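Gluing up a table top from narrow strips – edge treatment and finish?

Forum: Furniture and Casework

pinkneyboards
I'm building a kitchen table for my sister and have a stack of offcut strips, mostly ash and a little red oak, all close to 2 inches wide. Final size is 46 inches by whatever length I can get out of the longer pieces. Plan is to joint, glue in sections, flatten, then finish with Stustomix hardwax oil because I have most of a can left.

My questions are whether I need to sort the strips by color before glue-up, and whether I can put a solid band around all four sides to hide the end grain. My sister wants it to look "finished," and she doesn't like seeing the ends of boards.

Turkholm_Ray
Don't band all four sides. The top will move across its width and the pieces across the ends won't move with it. Either the miters open or the top cracks. I've repaired two of these and both were built in February in a heated shop and went wrong by summer.

Long sides only is fine. The grain runs the same way as the strips, so you're just adding one more strip.

osk_bench
I banded all four sides of a desk top six years ago and it has not moved. Glued solid, no slots, no breadboard. People repeat this rule like it's law.

Turkholm_Ray
What's the desk made of?

osk_bench
Veneered ply.

Turkholm_Ray
Then it isn't the same question. Ply doesn't move enough to matter.

osk_bench
Fair enough, I should have said so. I still think a narrow band on a small solid top would survive if the house has steady humidity. Mine stays pretty even all year.

Turkholm_Ray
Small, maybe. He's at 46 inches across. I wouldn't.

pinkneyboards
No steady humidity here. It's an old house with a wood stove, and she opens every window once it warms up. So long sides only, and what do I do with the ends? Breadboard?

ytang_mill
Breadboard if you want to cover them, with the center glued and the outer pegs in slotted holes. But I'd try to talk your sister out of it. Sand the ends two grits finer than the top and put on an extra coat of oil. The end grain goes dark and even and looks like you meant it. I did a counter that way for the cafe on Bhatia Street and the owner asked if the ends were a different wood.

On sorting, yes, but don't overdo it. Lay everything out dry on the floor and look at it from across the room. Move the one or two strips that jump out. Leave the rest.

pinkneyboards
Are you the Yến Tăng who sold the white oak at the Ultesier yard? I think I bought the ash from you.

ytang_mill
Yes. If it's the batch I'm thinking of, check a few strips for moisture before you joint them. Some of it was stacked near the door.

pinkneyboards
Checked. Four were higher than the others. I've stickered them inside and will wait.

lowgrit
Going to disagree on the finish. Hardwax oil on a kitchen table is fine for a year and then you get rings. I used Stustomix on ours and had to redo the end where the kids sit. Use a wiping poly and be done.

ytang_mill
Rings on oil can be fixed in an afternoon. Rings in poly mean stripping the top. I'd take the oil.

lowgrit
I haven't had a ring in poly yet, so I've never had to strip it. We won't agree on this one.

Turkholm_Ray
Either works. Let whichever one you use cure before she puts anything on it. The can will say a few days, and I give it two weeks.

One more thing on glue-up. Don't try to do the whole width at once. With strips that narrow you'll have too many joints sliding around. Do sections that fit through your planer, then join the sections.

pinkneyboards
That was the plan, the planer takes 13. Last question on color. Ray and Yến both say don't over-sort, but how much variation is too much? The oak is noticeably browner than the ash and my sister is going to ask.

ytang_mill

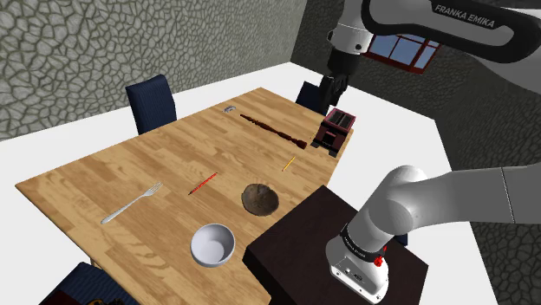 Mixed shades in a narrow strip top are easier to live with than in a wide board top, because no single piece is big enough to take over. Keep the oak spread out and don't let three brown strips land next to each other. The table above is about the range I'd aim for – tan and honey brown, each strip a little different from its neighbors, grain still easy to see. It also has a thin darker edge down the left side, and you could get something like that by saving your brownest oak for the two long edges. Show her that before you cut anything. If she still wants the ends covered, go with the breadboard and leave the slots generous.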